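Teaching a robot to fold t-shirts: what we learned from 2,796 tries

A thread by Eylül Özkan
4 min read

1/ Okay, long thread coming, because the folding results are finally in a state where I can talk about them! Short version: we changed when the robot is allowed to look at the shirt, and it got a lot better at folding.
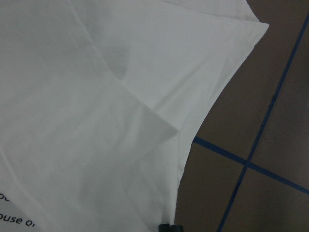
2/ First, the problem. White t-shirts are my nemesis. White sleeve on white body, and all the wrist camera gets is a faint line and a bit of gray shading to tell one layer from the other. You and I read that in half a second. Our old policy (we call it Entili) would happily grab two layers and carry on like it had one.

3/ The usual fix is more demos. We did that. Zuweira Nutsugah and I teleoperated shirts until our wrists hurt, 2,000 demos in total, and the curve just kind of... flattened. The last few hundred bought us almost nothing.

4/ So Ikhsan Pattinasarany went through the failures by hand (bless him) and sorted them by the moment things went wrong. Most of them went wrong in the same spot: right as the finger gets to the hem, before it closes. The arm was already committed to a grasp it had planned from way up high.

5/ The new method is called Hukik and it's kind of embarrassing how simple it is. The arm comes down to the hem, stops, and takes a fresh wrist view. A small network looks at that view and guesses one thing: how many layers am I about to pinch? If the guess doesn't match the plan, it backs off and slides along the hem to try again.

6/ It gets up to 6 retries per grasp. We picked that number by being impatient. Akash Agarwal wanted more, I wanted lunch.

7/ Training the layer guesser was the fun part. We didn't label images at all! The robot pinches, lifts a little, and the gap between its fingers gives you the layer count. Then you go back and attach that count to the view from just before the pinch. Free labels, all night long, as long as the shirt doesn't end up wrapped around the arm.

8/ (The shirt ended up wrapped around the arm a bunch of times.)

9/ We got 2,796 pinches that way, all with plain cotton tees. Some have prints on them, and the prints turned out to be useful. Lettering tilts when the fabric tilts, so the network seems to lean on it to figure out which way the cloth is lying. Cover the print and the guesses get shakier. Plain white with nothing on it is still the hardest case we have.

10/ Results! We ran 330 test folds, split evenly between Entili and Hukik, same shirts, same starting crumples. Hukik finished way more of them, and the double-layer grabs pretty much stopped being the main way we fail. Full table is in the write-up, please read it before quoting me at anyone.

11/ It's slower, though. Every stop costs time, and on an easy shirt you pay for a look you didn't need. Juwita Nugroho is working on a version that only stops when it's unsure. Early runs look good but I've been burned by early runs before.

12/ Things it still can't do: ribbed fabric (the finger gap lies to you), anything stretchy, and long sleeves that are tucked under the body. That last one makes me sad. The camera can't see the sleeve, so the network counts what it sees, and then surprise, there's extra shirt.

13/ Someone asked if we could skip the camera and just use the finger gap. We tried! It works okay, but you only find out after you've pinched, and by then you've moved the cloth. A bad pinch leaves new wrinkles and the next try starts from somewhere worse. Looking first leaves the shirt alone.

14/ Also got asked if this is only good for the floor. No idea yet. Everything in training was on hard surfaces. A bed is going to be a different animal because the finger can sink in under the hem. Zuweira has a bet going on this and I'm on the pessimistic side.

15/ Write-up and the pinch data go up this week under the Kinuso project page. If you work on cloth and want to try the layer guesser on your own gripper, please do, and tell me where it breaks. You'll need to redo the finger gap calibration, so leave yourself an afternoon for it.

16/ Next up is towels. Everybody says towels are easy. I'll report back.

Posted Mon 30 May

Recent threads
Why our gripper calibration drifted for two weeks
Undham: a cheap rig for teleoperating with one hand
Reading list: cloth simulation for people who hate simulation
How we crumple shirts the same way twice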